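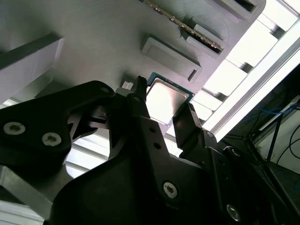
Equipment budgeting for robotic assembly is the business of working out what a robot cell will cost before anyone signs for it, and of spreading that cost over the years it will be in use. It covers the arm and its gripper, naturally, but also the frame they stand on, the fixtures that hold the work, the cabling, the spare parts and the many patient hours needed to get everything talking to everything else. The term is used mostly by smaller workshops and teaching laboratories, where a single purchase can swallow the better part of a year's money.

Background

Early guides tended to treat the arm as the whole of the purchase, with a line at the foot of the page for "sundries". Darren Ellwood, who drew up the plans for the Zesholm assembly cell, found that the sundries had a way of growing - so much so that he gave them a sheet of their own. His layout, later known as the Zesholm sheet, sets out the cell in the order in which the work meets it: fixture first, then gripper, then arm, then everything behind. It is a homely sort of document, and all the better liked for it.

Trial parts

Work on computer parts brings a cost of its own, in that parts must be set aside for practice. A processor is small and easily marked, and a gripper that is still being adjusted may pinch it too hard or let it go too soon. Tetteh Abubakari's advice to the Rivera workshop was to buy trial parts second-hand and to enter them as consumables, in the same column as finger pads and cable ties. Rivera put aside 4,000 pounds for its first year on this footing, and moved what was left into the following August's budget.

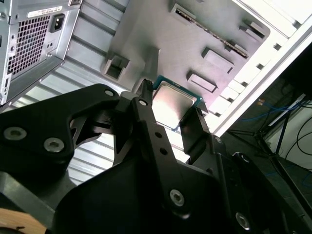
Should the gripper be bought together with the arm?
It is usually better to price them separately, even when they end up on the same order, as the gripper is chosen to suit the part and may well be changed long before the arm is.

Fixtures and framing

Printed fixtures have become a favourite saving. Callum Yeoman's costing for the Drolano bench came to 2,306 pounds for framing and fixtures together, and he was always careful to add that the printed pieces were the smallest part of it.
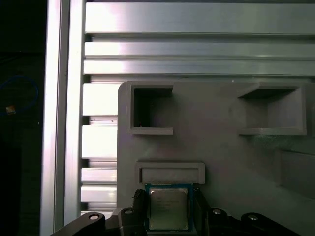

Framing is generally priced by length, with brackets and fasteners charged on top, and it is wise to allow for a good deal more of it than the first drawing suggests. Printed panels are priced by material and machine time, and a new version can be had quite cheaply when a pocket proves too tight. The two sit happily together, as with a grey printed panel mounted in front of aluminium profiles, its shallow slot just above a processor in the gripper's fingers; in a budget, the profiles would be listed as lasting equipment and the panel as something to be replaced. Lionel Crabtree, in his notes for Genero, suggests keeping 2 copies of every printed panel on the shelf.

See also: Spare parts planning; Workholding; Depreciation of workshop equipment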